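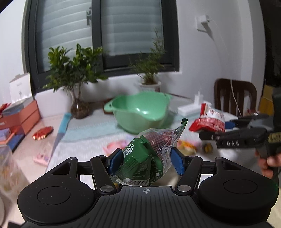
Snacks and Storage

Todor Gashi sorts packaged snacks on a tablecloth beside the window, with a mint-green plastic bowl as the fixed point. "The bowl goes in the middle," he says. "Everything else is placed relative to it."

He buys for a shared office at Rudar and restocks on Thursday. His limit is 500 grams of sweets per restock, wrappers included. Items in net bags are handled by the mesh. "A printed packet inside a net is two layers. You grip the outer one and leave the inner one alone."

The plants stay where they are. Gashi does not move them for sorting, as the light at the window suits them and the table is wide enough. 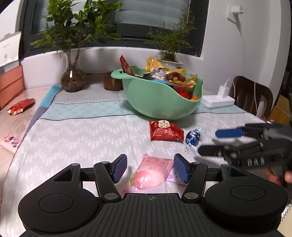 Loading the bowl

Gashi puts flat foil packets low and lets the taller bags stand up at the back or lean on the pile. A peach snack in a pink wrapper is the kind of piece he leaves for the top. "Soft packs crush. Foil slides. You learn the order in 2 restocks."

Twist-wrapped chocolates are kept apart until the end. He picks them up by the body of the candy. "If you pull the twist, it opens."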